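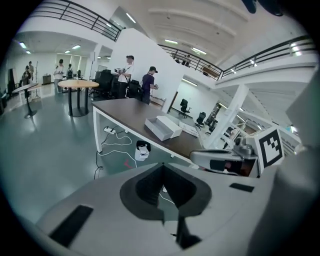 Toddler Snowsuit Check, Skidside Line, Lot 2857
Checked Sep 3, 2023, ahead of the December orders

I love this lot! The mustard came out so much richer than the swatch, and the new quilted lining is a dream. Every suit still gets the full list before it goes in a bag, so grab your light and your seam ripper and go slowly on the zippers.

1. Main zipper
Run it up and down five times, all the way. It should never catch the lining.
Result: PASS
Comment: Smooth as anything. The chin guard folds over the top pull and stays there, even when you wiggle the collar the way a mad two-year-old would.

2. Snaps at the ankle
Pull each one by hand, then on the spring gauge. Hold to 90 newtons.
Result: PASS, one redo
Comment: One snap on suit 39 was pressed in a little crooked. It held, but I didn't like how the cap sat, so it went back for a new one. The Rorkier snaps are a big step up from what we had last winter, and they close with such a nice click.

3. Hood
No drawstring, no cord, no toggle anywhere at the head or neck. Check that the hood comes off when tugged from behind.
Result: PASS
Comment: Comes away clean on both sides. Please tug from the back as well as the top, because the side snaps take the load differently.

4. Ears on the hood
Pinch and pull each ear. Look inside for long thread tails.
Result: PASS WITH NOTE
Comment: The bear ears are adorable and they are on there for good. Some of the tails inside were long enough to go around a small finger, though, so

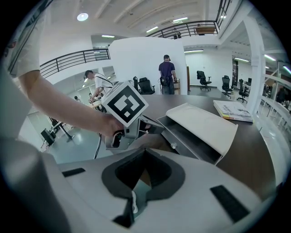 trim every one of them down close to the knot and then turn the hood right side out to make sure the stitch hasn't crept. I did the whole first box this way and it goes quickly once you get the hang of it.

5. Seams, crotch and underarm
Stretch gently and hold to the light. Look for skipped stitches and filling poking through.
Result: PASS
Comment: Beautiful work from the Sayce sewing room, really even. The underarm on the 18-month size has a bit of a pucker, looks only.

6. Mittens and fold-over cuffs
Turn inside out. No loose threads, no loops.
Result: HOLD
Comment: Suit 53 has a loop in the left thumb. Pulled from the box and tagged. Turn out both mittens on everything in that size before we ship, please, thumbs included.

7. Labels
Fiber content, care, size, lot number, maker's address. All sewn in, all readable.
Result: PASS
Comment: Soft labels this time, hooray! They sit flat at the back of the neck with no scratchy corner.

8. Reflective strip
Shine the light from across the room, front and back.
Result: PASS
Comment: So bright. Prirasham trim, same as on the rain pants.

Comments on this check 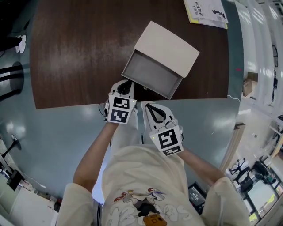
Leonie Fuchs: Thanks for catching the thumb loop. I turned out the rest of that size and found one more, right hand, same spot at the base of the thumb. Both are going back to be resewn. Can we add the inside of the feet to step 6? The lining is closed by hand there too.

Yes, great idea, feet are in. Step 6 now reads "mittens, fold-over cuffs and feet," and the two resewn suits get checked again from step 1 before they're bagged.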